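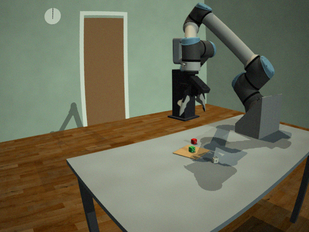 Mesa gris, tres dados y una tabla cuadrada

Viernes 5 de marzo, por Sandra Lambert

slambert: Empiezo el hidroavión de Vovar a 1/68. El fuselaje casa bien, pero el ala izquierda deja un escalón de plástico en la raíz. ¿Masilla o lámina?

tornillo_15: Lámina. La masilla de Nakument se encoge y a los 4 días vuelve a salir la junta.

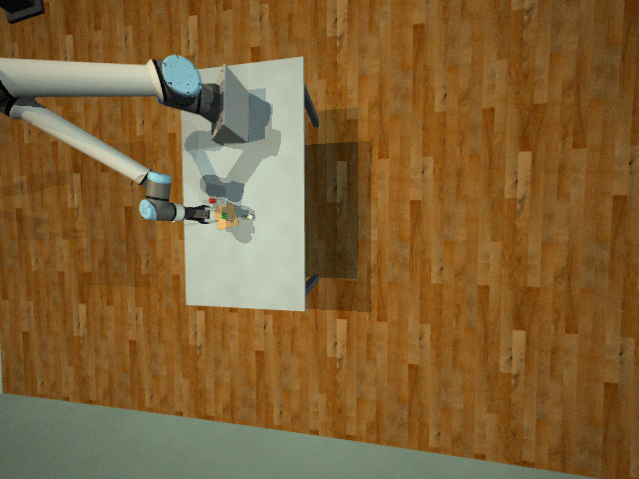

Yo pego la tira con cianoacrilato, espero a que cure y lijo con grano fino.

Oakley: No estoy de acuerdo. En capas finas no se encoge. Llevo 12 maquetas con ella y ninguna junta marcada.

tornillo_15: Será otro bote. El mío se agrietó.

slambert: Probaré con lámina en la raíz y masilla en los flotadores. La imprimación será Serkero gris.

Oakley: Presenta antes los montantes, que van justos.

Temas recientes
Calcas amarillentas
Cabinas empañadas por el pegamento
Quedada de mayo

Contacto | Aviso legal | Volver arriba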